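Bench notebook, Beltetti drying shed
Oct 3, 2025. Entry by Iker Arrieta

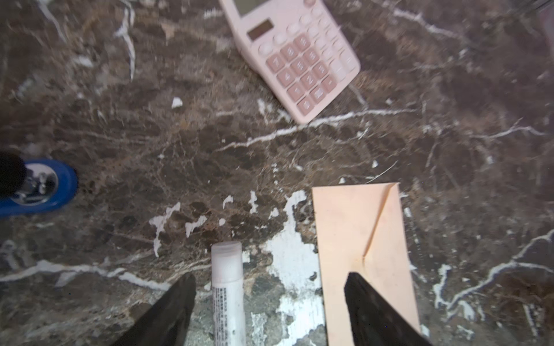

Pink desk calculator, dark brown marble.

Clay body shrinkage, Segura stoneware, second lot. Purpose: decide whether the glaze recipes and mold sizes set in February still hold for the new delivery, or whether the molds for the Trola bowl need recutting.

Test bars rolled from the same block, cut with the steel template, marked with two fine lines 100 mm apart while still soft. Bars dried flat between boards, turned morning and evening. Two bars warped at one end and were kept in the batch, as the marks are inboard of the bend. Caliper zero checked before and after.

Dry shrinkage: marks at 94.5 mm on the straight bars, so 5.5 percent. Warped bars not read at this stage. The February lot gave 5.0 percent. Difference is larger than my reading error but I would not recut a mold on it.

Water content by weight. Wet lump from the center of the block, 1,355 g. Same lump after full drying, 1,084 g. Loss 271 g, so 20 percent of wet weight. Supplier sheet for this lot not received. Benito Echevarría says the last block he opened felt softer near the bag seam, so the next sample should come from the seam side as well as the center. If the two differ by more than a percent I will wedge the whole block before cutting bars.

Drying oven held at 105 C overnight. Lump weighed, returned for two hours, weighed again, no change. Scale reads to 1 g. Door seal is tired at the lower hinge; left alone for now.

Slip. Mutska casting slip mixed from the dry trimmings of the same lot. Poured 500 ml into the tared jug: 778 g net. Density 1.556 g per ml. This is thin for the Trola mold. Target is 1.75. Left the bucket uncovered to settle, will draw off clear water tomorrow and reweigh before adding anything. Do not add deflocculant to this bucket. It already has the full dose for the dry weight, and the last overdosed batch stuck in the spout and tore at the rim.

Cast time not tested. No point at this density.

Mold condition: Trola outer halves are sound. Inner face of the left half has a soft patch near the foot ring, surface powders under a fingernail. Sponge it and let it dry on edge. If it powders again it gets replaced from the master, and the date goes on the back in pencil.

Firing: bars go in on the middle shelf with the next bisque, then the glaze firing. Read the marks after each. The warped bars need a flexible rule laid along the curve, calipers will under-read them. Keep the February bars on the same shelf for comparison.

Benito wants the glaze test tiles cut from this lot too. Agreed, but from the wedged clay, and stamped on the back before drying. Iron wash numbers went unreadable last time.

Open items
Seam side water sample.
Slip density after decanting.
Supplier sheet, ask Segura again.
Hinge seal on the oven.
Fired shrinkage, both lots.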